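# Mitedden House - Residents' Meeting

December 2024, ground floor lounge

**Present:** residents from both floors, the building manager, the cleaning coordinator

**Minutes of the last meeting:** read and approved with no changes.

## 1. Laundry room

The second dryer is working again. The part came from Prilateck and the invoice was $225, paid out of the repairs budget. The lint screen is to be cleared after every load. A resident asked for a shelf over the machines. Agreed, if it can be done for less than $95.

## 2. Shared washrooms

The cleaning coordinator went over the new routine. Sinks, faucets and mirrors are now wiped down every morning, and floors are done every other day. Most residents said the rooms are better than they were in the fall. There was a complaint about powder cleanser left behind on the upstairs sinks - it will no longer be bought.

Cloths were discussed at some length. Paper towels cost too much and leave lint. Sponges were being used for sinks and toilets alike, and that has to stop. Agreed that cloths will be sorted by color, with a list posted inside the supply closet door.

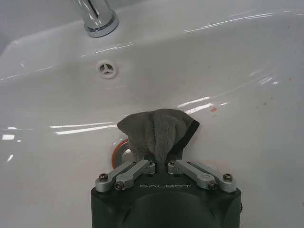 Sink care was the next point. The building manager wants only mild liquid soap used on the basins, with no scouring pads. Gray microfiber is for the sinks and nothing else, and it should be worked over the inside walls of the bowl as well as the bottom. The small round overflow opening with the three-spoked insert, on the rear wall below the faucet, gets missed and should be done with an old toothbrush once a week. Reddish-orange marks on the white are to be gone over a second time with baking soda paste. If they stay, write it in the logbook.

One resident asked if the faucets could be changed for the kind with a single lever. Gevero quoted $500 for the upstairs washroom. No decision - the manager will get a second price from Navaratnam.

## 3. Supplies

To be ordered:

- gray microfiber cloths, 5 packs
- liquid soap, large refill
- hooks for the closet door

## 4. Other business

- The hall light by the back stairs still flickers. Reported twice.
- Wet boots go on the rubber mat, please, and not on the radiator cover.
- The washroom fan timer is set too short. The manager will adjust it.

Next meeting in January, same room. The washroom quotes will be first on the agenda.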